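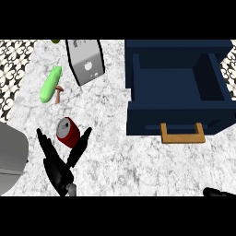 Volume 2, page 100

Sharifi Shield

The Sharifi Shield is an annual football match between Stolmont Town and Eltine Athletic, two semi-professional clubs whose grounds stand at opposite ends of the same bus route. It is played in September, shortly after the league season has begun, and is officially described as a pre-season fixture. Neither club has ever fielded a reserve side in it, although both claim to have done so after losing.

The match takes its name from Sharifi, a carpet firm in Womton that paid for the original trophy and for many years supplied the rug on which it was presented. The firm later withdrew its money but allowed the name to continue in use. The rug was kept by Stolmont, according to Eltine.

Origins

The two clubs met often in league and cup football before the Shield existed, usually in bad weather and with poor results for the goalkeepers. The idea of a separate fixture came from a dispute over gate money. A cup tie at Stolmont had been abandoned in fog with the home side a goal down, and the replay at Eltine was abandoned in fog with the home side a goal down. Each club held that it had won the game it was leading and had been robbed of the receipts from the other. The league ruled that both matches were void and suggested that the matter be settled on the pitch in some competition the league would not have to run.

The first Shield match was played in front of 500 spectators, a figure limited by the supply of tickets, which had been printed by a firm more used to raffles. It ended goalless. The rules made no mention of a drawn match, so the trophy was left on a table in the tea room at Womton, a neutral ground, until the following year.

Format

The Shield is decided over a single match of ordinary length. The venue alternates between the two home grounds. In the early years every match was to be held at Womton, but the pitch there sloped towards the river and both captains regarded the toss as more important than the football.

There is no extra time. If the scores are level, the holders keep the trophy, a rule which has had a marked effect on the ambition of whichever side happens to hold it. Supporters refer to the closing stages of such games as "the long sit". A proposal to introduce penalty kicks was put to both clubs and rejected by the holders. The following year it was put again, the trophy having changed hands, and was again rejected by the holders.

Unlimited substitutions are allowed as long as they are agreed before kick-off. They have seldom been agreed before kick-off.

The trophy

The original Shield was made of oak with a silver-plated boss. It was heavy, and the winning captain was expected to lift it above his head, a custom dropped after a shoulder injury that ruled one Eltine centre-half out until the spring. It was replaced by a lighter version, which Stolmont followers call "the tray". The names of the winners are engraved on small plates around the rim. Space ran out some time ago, and later results are recorded on the back in a smaller and less confident hand.

The oak original belongs jointly to the clubs and spends alternate seasons in each boardroom.
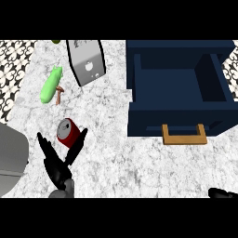
Who keeps the Shield if the match ends in a draw?
The holders do, and they need not even score. A challenger has to win the match outright in normal time.

Attendance and atmosphere

Crowds rose steadily once proper tickets were introduced. The record stands at 2000, set at Eltine in a season when both clubs were chasing promotion and neither obtained it. Stolmont disputes the record on the grounds that it includes people watching from the embankment, who had not paid and in the club's view should be treated as scenery.

The rivalry is generally regarded as fierce but well fed. Both grounds sell a meat and onion pie on Shield day, made to recipes that each club believes the other stole, and local opinion on the pies is a good deal firmer than local opinion on the players. Away supporters traditionally bring their own.

Songs are few. The Stolmont anthem has two verses, the second of which is hummed. Eltine supporters have a chant consisting of the name of the town repeated until something happens.

Notable matches

The Gate Match. Played at Stolmont, and so called because the kick-off was delayed while someone looked for the key. The visiting team changed on the bus and won comfortably, and for several seasons afterwards insisted on changing there again. The practice lapsed when Eltine lost heavily with the heating broken.

The Own Goal Match. Eltine scored every goal in a game it lost by the odd goal in three. The match report in the Stolmont programme described this as "a complete performance by the visitors".

The Whistle Match. A spectator at Womton blew a whistle late in the second half and the players of both sides left the field. By the time the referee had persuaded them to return, part of the crowd had gone home believing Stolmont had won. Eltine equalised, and there are households in which the result has never been accepted.

Status

The Shield has no bearing on league position and is not recognised for the purposes of suspensions, so players banned from other football may take part. Critics have argued that this encourages rough play. Defenders of the arrangement point out that the play was rough before the arrangement was made.

See also: Womton Recreation Ground; Stolmont Town; Eltine Athletic; Abandoned matches (fog)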